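Ticket: Low water pressure and salty taste, Trokcombe building, second floor
Opened: 2024-12-20
Requester: Onyekachi Balogun
Assigned to: Aminu Briggs
Status: Closed, fixed
Locations affected: kitchen sink, both restrooms, drinks point

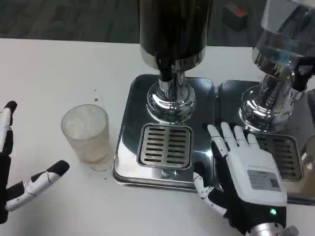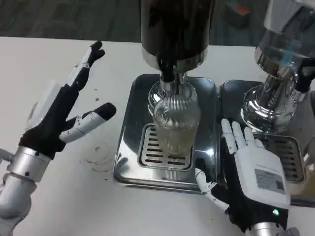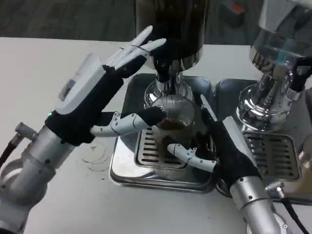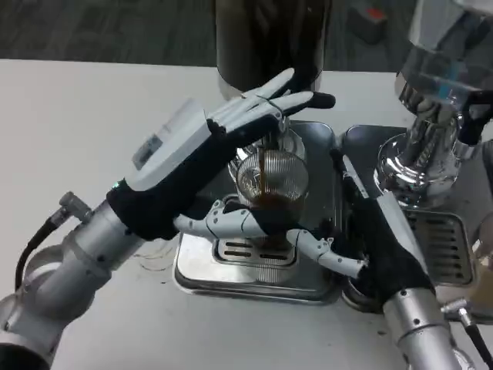 Drinks point, second floor

Category: Plumbing / Water treatment

Problem as reported
Cold water on the second floor runs slow from the start of the working day until late morning, then recovers. Water drawn first thing tastes salty. Hot water is slow as well but has not been tasted. First floor has no complaints. No work orders are open on the floor and the riser valve tag shows no change since August.

Equipment
Softener: Grarnska, single tank, metered head, in the second floor riser closet. Serves the second floor only.
Prefilter: Myklebust cartridge housing, upstream of the softener, with an inlet gauge and an outlet gauge.
Bypass: three-valve, manual.
Drain: half-inch line from the softener head to the floor sink, with air gap.
Service contractor: Loltier.

Log

Entry 1, A. Briggs
Read gauges at the prefilter with the kitchen tap fully open. Inlet steady, outlet 32 psi. Closed the tap and outlet rose to match inlet. Drop is too large for a clean cartridge. Cartridge was brown over its full length and the change label was blank. Replaced with the spare from the closet shelf. Outlet with the tap open now sits just under inlet. Kitchen flow improved but still slow compared with the first floor. Asked requester to report again the next morning.

Entry 2, O. Balogun
Still slow this morning, somewhat better than before. Taste is unchanged. It goes away after the kitchen tap has been left running for a while.

Entry 3, A. Briggs
Put the softener in bypass. Flow at kitchen and restrooms went to normal immediately. Returned it to service and flow dropped again. Restriction is in the softener or its head. The supply main and the riser are cleared as causes.

Checked the head display. Clock is 7 hours ahead. Regeneration is set for the small hours but on that clock would run at a different time of day. Corrected the clock. Did not change anything else, so that one thing is tested at a time.

Entry 4, T. Afolabi (Loltier)
Phone support only. A wrong clock explains when the unit regenerates. It does not explain salt at the tap. Salt carried into service normally means the slow rinse is not finishing or the drain flow is too low to clear the brine. Requested the following from site: drain flow during backwash, brine tank water level before and after a cycle, and the capacity setting on the head.

Entry 5, A. Briggs
Ran a manual regeneration with the bypass open to the building.
Capacity setting: 540 gallons.
Brine tank: water above the salt before the cycle, and only slightly lower after brine draw.
Drain: weak stream during backwash, and it pulsed. Found the drain tube kinked behind the closet shelf bracket. The tube had been pushed flat by a box of paper towels. Moved the box, recut the tube, and rerouted it below the bracket.
Repeated backwash. Stream is full and steady.

Entry 6, T. Afolabi (Loltier)
Kinked drain is consistent with both symptoms. With poor backwash the resin bed packs down and collects sediment, which shows as pressure loss. With poor rinse the brine stays in the tank and goes out on the first draw. Capacity setting looks low for an occupied floor and will cause the unit to regenerate more often than needed. Do not raise it until hardness has been tested on the incoming side. Inspect the injector screen while the head is isolated.

Entry 7, V. Norðdahl
Covered for Aminu. Isolated the softener, relieved pressure, opened the injector cap. Screen was half covered with fine rust. Cleaned under running water and refitted with the old gasket, which was in good condition. Ran two full cycles back to back in bypass, then flushed through the kitchen tap until no taste remained. Incoming hardness by test strip: 21 grains. Sent to Loltier.

Entry 8, T. Afolabi (Loltier)
Received. At that hardness leave the capacity setting where it is. My comment in entry 6 about the setting is withdrawn.

Entry 9, A. Briggs
Morning check with softener in service. Kitchen and both restrooms normal. No salt taste at first draw. Hardness after the softener reads zero on the strip. Brine tank level is back below the salt.

Entry 10, O. Balogun
Confirmed from our side. OK to close.

Root cause
Drain tube kinked, restricting backwash and rinse. Contributing: blocked prefilter cartridge, partly blocked injector screen, head clock wrong.

Follow-up
Change label on the Myklebust housing filled in. Spare cartridge reordered, Ebuka Babalola to sign for delivery. Closet shelf to be raised clear of the drain line under a separate ticket. Check the head clock after any power outage.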